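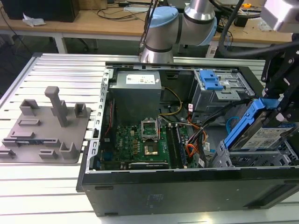

A desktop tower on its side at Arkton, with the hard drive and its blue caddy partly out of the bay.

Taking It Apart

At Arkton Technical College, a one-year course asks students to teach robot arms a job most of them could do by hand before lunch

Dec 17, 2024

143 shares | 10 comments

The hard drive comes out first on most days. The students in the disassembly course at Arkton Technical College settled on that order in the second month, after a long argument and several bent brackets. Drive, then cables, then memory, then everything else. The power supply stays where it is until the end.

The course meets in the Bhuiyan Building, on the ground floor, in a room that used to be the welding shop. It has two robot arms, a work table made of slotted aluminum, and shelves of old office desktops that a local school district was going to send to the scrap dealer. There were 143 of them at the start of the year. The students' job is to write the programs, design the fixtures and run the trials that let the arms open up a computer and take out the parts worth saving.

It is a small course. Ten students were admitted, and all of them are in their second year. Half came from the electronics program and the rest from machining, and for the first few weeks you could tell which were which by where they stood in the room. The electronics students gathered at the laptops. The machining students stood at the table and looked at the screws.

"I thought we'd be programming all the time," said one student, who had repaired phones at a mall kiosk before enrolling. "We spent September on how to hold the thing still."

Holding the thing still is a larger subject than it sounds. A desktop case is a thin metal box with a lot of empty space in it. It flexes when it is pushed. It slides when something inside it is pulled. A person taking one apart leans a forearm on it without thinking, or braces it against the edge of the bench, and neither of those habits is written down anywhere. The students had to find them by watching each other work.

They filmed each other for two weeks. Then they went through the video and wrote down every time a hand did something that was not directly removing a part. The list was long. People steadied the case. They moved a bundle of wires aside and kept it aside with the back of a finger. They tapped a drive to see if it was free. One student blew dust off a connector every time, including times when there was no dust on it.

Some of those habits turned into hardware. The class prints its own fixtures, gray plastic plates with posts and brackets and raised ridges, and most have been through several versions. Early ones cracked at the corners. The instructor keeps the broken ones in a crate by the door and will not let anyone throw them out, because the written report at the end of the year has to account for them.

The class started with the drive bay because it looked easy. On the model they see most often, the drive sits in a blue plastic caddy inside a metal cage, and the maker intended it to come out without tools. A technician can do it in a few seconds. You squeeze, you tilt, you pull.

For a gripper with two hard metal fingers, squeezing and tilting and pulling are three separate problems. Squeeze too lightly and the caddy stays put. Squeeze too firmly and the plastic bows inward and jams against the cage. The pull has to follow the line of the bay, and the bay is never quite where the program thinks it is, because the case was never set down in quite the same place twice.

In October the students tried to solve this by being careful. They taped outlines on the table and lined up each tower by eye. It helped a little. Then a group of four from the machining side proposed pushing every case into the same corner of a fixture, and letting the fixture do the lining up. That worked better, and it took one afternoon to build. The group was pleased about it for longer than an afternoon.

The first clean removal came in the ninth week. The students had set a rule for what counted: the drive had to be undamaged, the cage had to be undamaged, and no one could touch anything between the start of the program and the end of it. They had come close several times and had argued about whether close was enough. When it finally went through, it was during a test run that only three people were watching. The others were at lunch.

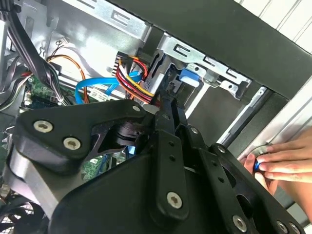 Cables have been harder. Everything else in a computer case is rigid and goes back to roughly the same spot. Wires do not. They come out of the power supply in a bundle and spread out, and each person who has ever serviced that machine has tucked them somewhere different. Two computers of the same model can look like two different models once the side panel is off.

The class has tried cutting them, and the instructor allows it for the final stage, when only scrap is left. For the earlier stages the aim is to unplug. A data cable with a latch has to be pressed and pulled in one motion. A power connector has to be gripped by its body, because if it is gripped by the wires the wires come out of the connector and the connector stays in the board. The students have a jar of those.

For now, a person does part of this work by hand. A student unplugs what the arm can't, and the log records it as an assist. The course allows assists, but every one has to be written down with the reason. By the end of November the log had 1,827 entries, most of them one line long. A typical one reads: "Latch side facing wall of case. Could not reach. Hand."

The log was the instructor's idea, and it was not popular. Students complained that they spent as much time typing as working. One of them wrote a short script that filled in the date and the station, which cut the typing in half, and after that the complaints were mostly about spelling.

It has turned into the most useful thing the class owns. When the students sorted the entries by reason, they found that reach was a bigger problem than grip. The gripper is wide, and with its linkages and brackets it blocks a good deal of the space it is working in. The fingertips could hold almost anything they could get to. They often could not get to it. That sent the class back to the printer, and the electronics students started learning how to design a longer fingertip that would not bend.

The long fingertips bent. The second set bent less. A third is being drawn up over the winter break by two students who have asked for keys to the building and been told no.

The college is in Juneo, a town with one large employer for the kind of work these students are training to do. Titance runs a refurbishing plant on the north side, where returned office equipment is checked, wiped and sold again or broken down for parts. The plant has no robots on its disassembly line. Its supervisors came to see the class in November, stayed for most of a session, and asked questions that the students wrote on the whiteboard afterward and have not erased.

The first question was what happens when a screw is stripped. The class did not have a good answer. A person with a stripped screw changes to a different bit, or drills it, or swears and gets a coworker. The arm's program stops and waits. The second question was how long it takes to switch from one model of computer to another. The answer to that one was two days, and the visitors were polite about it.

"They weren't trying to catch us out," said a student from the machining group. "They just know what shows up on the truck. We know what's on our shelf."

Because of that visit, the spring term will be different from what was planned. The original schedule had the class moving on to motherboards in January: lifting the bracket over the processor, taking the chip out without touching its underside, setting it in a tray. A few students have already been practicing that by hand and would like to keep going. The new schedule puts it off until April. Before then, the class will bring in computers from at least four other makers and find out how much of the fall's work carries over.

The instructor expects that the fixture plates will have to be done again and that the drive removal will mostly survive. The students are less sure about the drive removal. Several of them point out that the caddies are different on nearly every brand and that some machines hold the drive with plain screws, which brings them back to the first question on the whiteboard.

Grades for the fall were based on the log, the fixtures and a short written account of one failure. The failures were read aloud on the last day of term. One student wrote about a program that worked perfectly on a case that had been put in backward. Another wrote three pages on a cable tie. The longest was about a single bent rail in a drive cage, how it got bent, and how many runs went by before anyone looked at it.

Enrollment for next year opens in April. The college has approved a second section if there is room in the Bhuiyan Building, which will depend on whether the paint booth is moved. Applicants need one year of either electronics or machining. Experience with robots is not required, and the course description now includes a line, added at the request of this year's students, saying that applicants should expect to spend the first month on clamps.

RELATED STORIES
The Juneo Bus Garage Trains Its Own Mechanics
What Happens to a School District's Old Laptops
A Two-Year Degree, a Night Shift and a Long Commute
Letters: More on the Trade School Issue

Contact the editors | Subscriptions | Copyright 2024, all rights reserved | Back to top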